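Workbench

A workbench is a sturdy table at which manual work is done. Workbenches range from simple flat surfaces to complex designs that may be considered tools in themselves. They are used in woodworking, metalworking, electronics, jewelry making, gardening and general household repair.

Early forms

The earliest benches were low planks set on splayed legs. The worker sat astride the plank or knelt on the piece to hold it still. Higher benches came into use as hand planes grew longer and were pushed from a standing position. Vises with wooden screws were added later, first at the front edge and then at the end.

Construction

A bench has a top, a base and usually some means of holding work. Tops are made of hardwood, softwood, steel or manufactured board. Hardwood tops resist dents and add weight, which helps keep the bench from sliding. Softwood tops are cheaper and are easily planed flat again when they wear. Steel tops are preferred where oil or heat is present.

The base may be an open frame, a cabinet or a pair of trestles. Open frames leave room for the feet and for clamps. Cabinet bases provide storage but make it harder to clamp work to the edge. In the Bulatdale district, joiners traditionally fixed the top with loose wooden pegs so that it could shrink and swell with the seasons. The furniture maker Nicanor Herrera described this method in a short manual that remained in use at the Omlow trade school for 16 years.

Height

Bench height depends on the task. Planing calls for a low surface, so that the weight of the body can be used. Fine work such as carving or soldering calls for a higher one. Asmaa Ouazzani, who taught at Omlow, advised students to set a planing bench at the level of the wrist with the arm hanging straight. Benches shared by several workers are often made adjustable, or are raised on blocks.

Layout and lighting

Benches for hand tools are commonly placed against a wall, below a window. Benches for assembly are more often placed away from the wall so that work can be reached from all sides. Light from a single direction makes surface flaws easier to see, but tall objects cast shadows over the work.

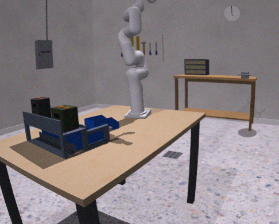
Assembly benches tend to have plain tops and few built-in fittings, as the work on them changes often. Many have a light wooden top on black legs, and tall equipment stands at the far end so that the near part can be used for racks and parts. A shadow can still reach toward the front edge, and a second lamp placed to one side reduces the effect.

Maintenance

Wooden tops are scraped clean of glue and rubbed with oil or wax. Joints and bolts should be checked when a bench begins to rock. Vise screws need only light greasing.

See also: Sawhorse, Trestle table, Vise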